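Flelley Shared Workshop
Small Builds Fund: second progress report
Project: Hand-held gripper for tidying data, bench 3
Submitted 6 May 2025 to Linesel

Where the money went

You gave us $612 and asked for a report when most of it was gone. Most of it is gone. The plastic parts for the linkage took $200, counting the first set, which I drew as a mirror image of what we needed and which now holds a door open. Finger pads and fasteners came to $140. The remote storage plan, which the application described as "negligible," came to $115. That leaves $157, and I have plans for it below.

What works

The February version had a thumb lever that got stiffer the longer you held it. Forough Tabrizi redid the linkage with grommets at the pivots, and the thing now closes without a speech from the operator. Both fingers got new textured pads. We have moved on from blocks to cloth, taken out of a basket, as promised in the application.

Cloth is worse than blocks in every respect. It bunches, it hides under other cloth, and the weave of the basket grabs at the fingertips on the way out. I had budgeted two evenings for this stage. Please read that as two evenings per kind of cloth.

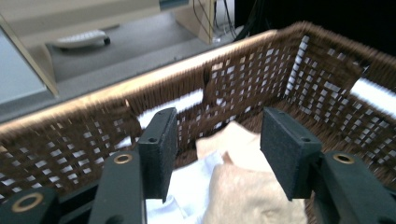
Forough would like it noted that the basket is a perfectly good basket and that the trouble is my wrist. She thinks I come in too steep, and that if I started each reach further back the fingers would clear the rim every time. She has also asked for her own login, so her demonstrations stop being averaged with mine.

She has the login. Her numbers are better and I will not be attaching them.

Soft toys went on the list after cloth. The fingers do well on anything with a narrow part to close on, such as a neck, and badly on a plain round belly, where the pads tend to slide off and take a bit of fuzz along. We now start every toy on the tabletop, on a pale sheet, with the basket beside it. 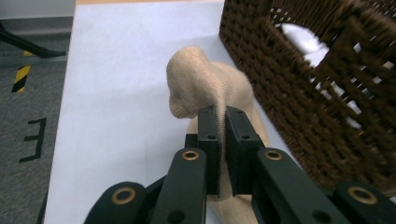

What doesn't work yet

The Presero logging script drops the start of a session if you press the button twice. I always press the button twice. The fix is on a branch called Ghasemi, untested.

The left finger works loose over a long evening. Thread glue helped for a week.

What's next

Spare pads, a second thumb lever, and one more month of storage, all out of the $157. The last report should reach you once the toys are finished and the script can cope with me.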